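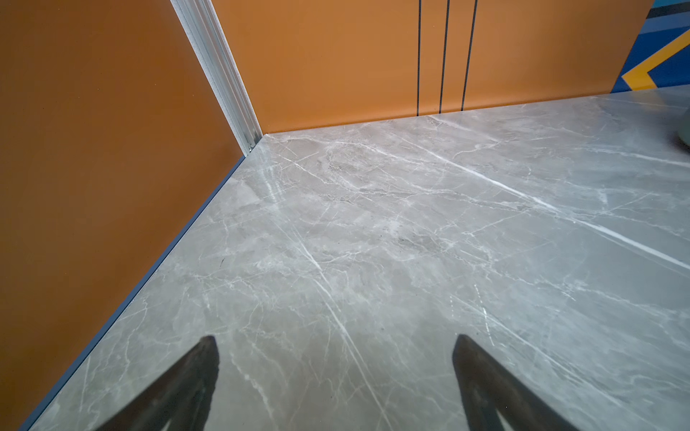

Two-arm cell: gripper fingers not closing square on thin stuff
Forum: Bench Arms and Small Cells

stemwinder
Oct 27, 2018
Hi all, first post after a long time reading. I look after a little two-arm cell at Doklow, the one with the orange and blue walls and the arms bolted side by side on an aluminum rail. We run it on flower arranging, fake flowers into vases, and the left gripper has started to get fussy. It's fine on a vase, but on a single stem it pinches at the tips and the stem rolls out sideways. I've re-zeroed it 3 times now and it drifts back every time! Right arm is the same model with the same fingers and it's happy as can be. Before I take the left one apart, what would you check first?
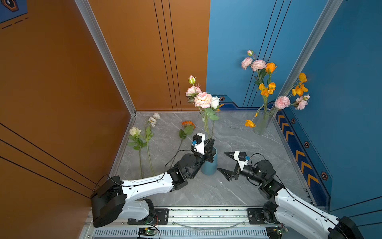

Left gripper at the teal vase, right one open.

kettlehum
Nice cell! My money's on the finger screws. Ours back out a hair at a time and you'd never see it by eye. Pull both fingers, clean the threads, put a tiny dab of the blue stuff on and snug them down evenly. Also, what's all the black bits of stuff on top of your rail? Give that a vacuum before you open anything up.

stemwinder
Ha, yes, the rail. I wipe it at the start of the week and then forget. Will do the screws tonight.

parallax_pat
I'd leave the screws alone for now. Drifting after a re-zero sounds like cable drag to me. If the camera cable is too short it tugs on the wrist when the arm reaches out, and then your zero is only good in the pose you set it in. Can you show both arms stretched toward the back?

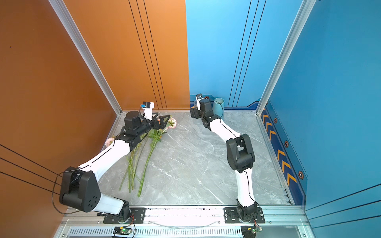
Both arms reaching in, left cable looping down by the orange wall.

parallax_pat
OK, there's a decent loop down past the base, so I'll back off a little. I'd still move a clip and give it more slack up top. Costs you nothing.

kettlehum
Told you, screws :)

Tomoyo Maruyama
I keep up a few of these for Koyama and I don't agree with either of you, sorry! When it holds a fat thing and loses a thin one, I go for finger wear. The inside faces get polished near the tip and then they only touch at one point. Swap the left and right finger sets between arms. If the trouble moves with the fingers, order new ones. If it stays put, then go hunting in the gripper body. We change ours every 4000 grasps whether they look tired or not.

kettlehum
4000 seems really early. I'm way past that on mine with no complaints.

Tomoyo Maruyama
What are you picking up, though? We're on wire-core stems and they're hard on fingers. Foam blocks, sure, run them forever.

stemwinder
Swapped them last night (11 screws all told counting the camera brackets, one of them stripped, of course it was). Trouble moved to the right arm! So fingers it is. I've put in for a set of the Hallar ones and I'm keeping the old pair for vase work. Before the new ones go on I want a better test than "grab a stem and hope", so I'm thinking one straight stem lined up with the gap and the rest of the pile left where it is.

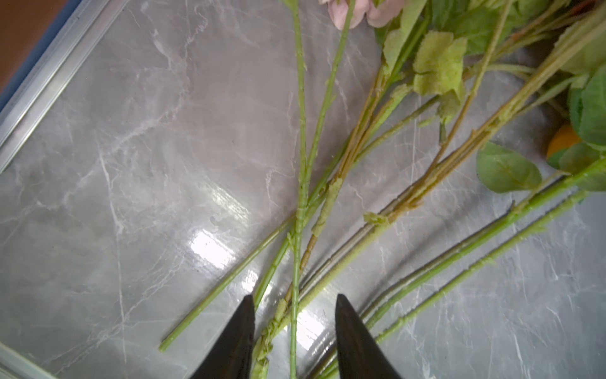 Wrist view, one stem running down the gap.

parallax_pat
I'd clear the pile for a first test. Too many stems next to the fingers, and you won't know which one you're feeling when they close.

Tomoyo Maruyama
Leave the pile, it's the real job. Do it clear once if you must. And write the grasp count on a bit of tape on the wrist so you have it in November.

stemwinder
Going to try it both ways. Will post when the fingers get here.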